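Textbooks > Interiors and Housing > Level 2

Chapter 11: Living in Narrow Rooms

I grew up in a house that was one room wide. My bedroom was over the passage, and if I lay across the bed instead of along it, my feet touched one wall and my hair touched the other. I thought everybody's house was like that until I went to stay with a friend whose bedroom had a sofa in it. A sofa! I came home and drew plans for weeks, trying to work out where mine could go, and that's more or less how I ended up in this job.

So I have a soft spot for the subject of this chapter, and I'll try not to let it run away with me. In Chapter 10 we looked at rooms that are too big for what people do in them. Now we turn to the opposite problem, and a much more common one if you work in older terraces, converted shops or the newer sort of flat where the developer has squeezed one more unit on to the landing.

What do we mean by narrow? You'll find all kinds of definitions and most of them rely on a ratio of length to width. I don't mind the ratios, but they can mislead you. A room can be twice as long as it is wide and feel perfectly generous if it's wide enough for a person to walk past another person sitting down. For this book I'd like you to use the passing test. If someone is seated at a table against one wall, can someone else get by behind the chair without turning sideways? If they can't, treat the room as narrow, whatever the tape measure says.

You'll need the tape measure all the same. Measure the width in at least three places, low down as well as at elbow height, and write down the smallest figure. Old walls wander. Pin-yu Chuang, whose survey notes we'll be using later on, measured a back kitchen on Seneviratne Street that lost 123 millimetres between the door and the window. The owners had lived there for years and never noticed, though they had always wondered why the fridge door wouldn't open all the way.

Once you have your smallest width, take off what the furniture needs and see what's left for people. This is where students tend to be too hopeful. A shelf 281 millimetres deep sounds like nothing at all on paper. Put it at shoulder height in a passage and you'll hear about it from every tall visitor for as long as it stays up. The same shelf above head height, or down by the skirting, hardly takes anything away, and we'll come back to this when we talk about the body zone.

Light is the other half of the story. Windows in a narrow room are very often on a short end wall, so the light comes in from one direction and has a long way to travel. Pale walls help it along, and so does a pale floor, but I'd ask you to be a bit careful here. The usual advice is to paint everything white and stop worrying. I followed it myself in my first flat, and on a grey afternoon in July (yes, July) it was like sitting in a fridge. Zoltán Fodor and I argued about this for most of one train journey. He holds that white is right and the lamps were wrong, and having since borrowed some of his lamps I think he may have a point – but do read the section on warm surfaces before you make up your mind.

Then there's the question of where the eye goes. In a wide room you look about. In a narrow one you look down the length of it, every time, whether you want to or not, so whatever sits at the far end gets far more attention than it deserves. In the Kullden flats, our main case study, the far end was a boiler cupboard. Aisyah Sutanto moved nothing and knocked nothing down. She gave the cupboard a flush door in the wall colour and hung a coat rail off to one side, and tenants who had complained about the "tunnel" stopped using the word.

We'll look at the Kullden plans in detail, then at two rooms from the Homport terrace where things went less well. I was partly responsible for one of those, and I've left my own drawings in, mistakes and all. Have a pencil handy, and some squared paper if you can get it.

Before you start on the first section, pick a narrow room that you know well and can get into during the day. Stand at one end, look down the length of it and make a quick sketch without measuring anything. Keep the sketch, as you'll be drawing the same room again at the end of the chapter. 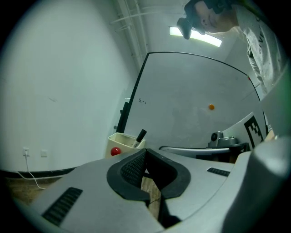 11.1 The Passing Test

Related chapters
Chapter 9: Doors, Swings and Clearances
Chapter 10: Rooms That Are Too Big
Chapter 12: Stairs and Landings
Case study: The Kullden Flats

Copyright Grusanetti Press. All rights reserved. | Contact us | Back to top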